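Tenonbridge library to keep its long tables after spring refit

04/12/2022

Readers who have spent their winters at the Tenonbridge town library will be glad to hear that the old reading room is coming through its refit with the long tables still in it. The library confirmed the plan this week, after a good many months of letters, phone calls and friendly arguments at the front desk.

An early version of the layout, drawn up in March, swapped the tables for single desks with dividers. It would have made room for more outlets, which people do want, but it also would have meant the end of the Saturday chess crowd and the homework club, both of which like to spread out. The library received 91 written comments, and most of them were about the tables.

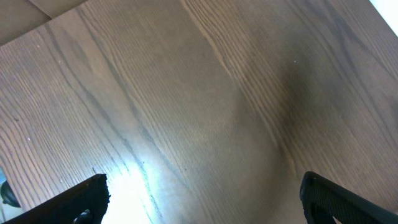 "We read every one of them, and some ran to four pages," said Faith Were, the head librarian, who sounded more pleased than tired. "People told us where they studied for their nursing exams and where they met their husbands. You can't very well put a divider through that."

The revised plan adds outlets along the window wall and new lamps throughout, and moves the large-print shelves closer to the entrance, something Marlina Goh of the homework club has been asking for on behalf of the grandparents who wait there. A further 300 books in Spanish and Vietnamese will arrive in time for the reopening, paid for with $3,000 from last fall's book sale.

The reading room closes for the work after the holidays. Holds can be picked up at the side door on Boren Street, and the children's room will keep its usual hours.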